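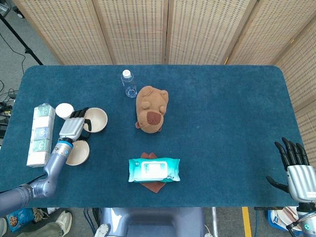
The left hand holds a bowl by its rim during table work at Otholm. A water bottle and a plush capybara are among the other things on the cloth.

Last updated: Mon 14 September

Otholm adds household objects to its robot training tables

The robotics group Otholm has recorded more than 189 hours of table work with its two-armed robots, and it will keep recording until the end of the year, the company told its partners in a short notice.

The work is done at Drurkden, where the company has rented one floor since May. An operator guides the arms of the robot through a simple job, for example to take a bowl and put it in another place. The movements of the arms and the pictures from the cameras are saved together as one example. Later, a learning system is trained on a large number of such examples, so that it can try the same job without a person guiding it.

Manolis Rallis, who leads the recording team, said the first months were spent on objects with hard and regular shapes. The team has now moved to a wider set. It includes bowls, paper cups, packs of tissues and wet wipes, cloth napkins, bottles and soft toys.

"A bowl is always the same bowl, but a napkin is different each time you put it down," he said. "We want the system to see many kinds of this difference before we ask anything from it."

Each operator works from a list of 40 jobs. After every job the objects are moved to new places on the table, and the order of the list is changed each day. A recording in which something falls is also kept, but it gets its own label. Mr Rallis said these recordings were thrown away in the beginning, and he now regards this as a mistake.

The labels are checked in Suvel by a smaller team, which looks at each example and marks the moment when a hand takes an object and the moment when it lets go. This part is slow – one afternoon of recording can need 2 days of checking.

A part of the collection will be shared with Nigam, a research centre that studies how robots handle soft things. The centre will receive 208 examples at first, all of them with napkins or soft packs, and will report back on whether the labels are good enough for its own tests.

Otholm did not say when a trained system will be shown. The company is looking for three more operators at Drurkden, and experience with robots is not required.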